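Notas de apoio à intervenção: representação do autismo na ficção televisiva
Encontro de Produção Audiovisual Somano, terça-feira, 6 de fevereiro de 2018 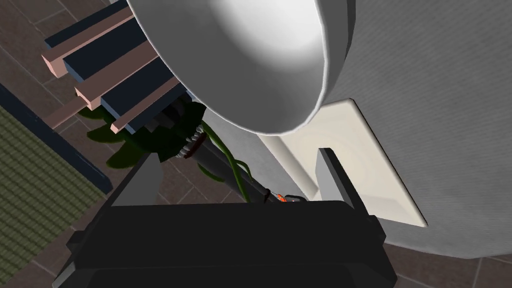
Abertura (2 minutos)

Cumprimentar a assistência e agradecer o convite à organização. Recordar que a intervenção incide sobre a escrita e a escolha de elenco. As questões clínicas ficam fora do seu âmbito.

Ponto 1. O levantamento

A Storkum analisou 156 episódios de séries dramáticas com pelo menos uma personagem identificada como autista no diálogo. Em 20 desses episódios houve consulta prévia a pessoas autistas durante a fase de guião. Ler os dois números devagar e fazer pausa.

Esclarecer que as personagens apenas sugeridas como autistas foram excluídas da contagem. A pergunta surge sempre.

Ponto 2. Padrões recorrentes

A personagem adulta é quase sempre um homem, com frequência investigador ou médico. O diagnóstico tardio raramente aparece em cena. Quando aparece, ocupa um único episódio e não volta a ser referido.

Mencionar a série "Kekana" como caso de contraste: a protagonista recebe o diagnóstico na segunda temporada e as relações familiares são reescritas a partir daí. Não passar o excerto se a sessão estiver atrasada.

Ponto 3. Audições e condições de rodagem

Apresentar as orientações da produtora Stalen: envio das cenas com antecedência, indicação escrita do percurso até à sala, possibilidade de audição gravada. Foram recebidas 900 candidaturas ao abrigo deste regime. Os dados sobre contratações serão publicados em setembro; não antecipar valores.

Ponto 4. Divulgação pública do diagnóstico

Sublinhar que nenhum intérprete deve ser obrigado a revelar o seu diagnóstico para fins promocionais. Ler na íntegra a cláusula-modelo distribuída com o programa.

Perguntas

Remeter as questões contratuais para a sessão da tarde. O texto das orientações está disponível na receção, em português e inglês.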